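Gripper build, part 4. Back at the shared workshop in Plollholm most evenings this month, so a few notes before I forget them.

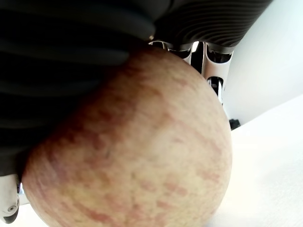

The fingers are the third lot. The first two were too stiff and bruised everything I tried them on. These are softer and ridged, and they bend round the fruit a lot better.

Controller is a second-hand Surnix board. Grip force is set from 0 to 255. For apples I'm using 37. Go much higher and the motor starts to whine.

The linkage took longest. I had the pins in too tight and it stuck every time it opened past halfway. Simin Ansari lent me a reamer and I did all the holes again in one evening.

Wrist camera is working. It's mounted very close in, so you mostly get fruit and fingers. Fine for checking where the contact is, not much use for finding things on the table.

Cycle counter says 1,899 open and close since I fitted these fingers. No splits so far. I'll take them off in April and look at the backs properly.

Still to do: cable clips, a proper stop switch, and a cover for the linkage so I don't catch my sleeve in it again.

Someone asked about pears. Tried one. It slips at the narrow end unless you come at it from the side.

Files are going up under the name Tostus once Ghazal Shojaei has checked my drawings. The finger mould is in there too, but the wall thickness is wrong on sheet 3, so wait for the new one before you print it.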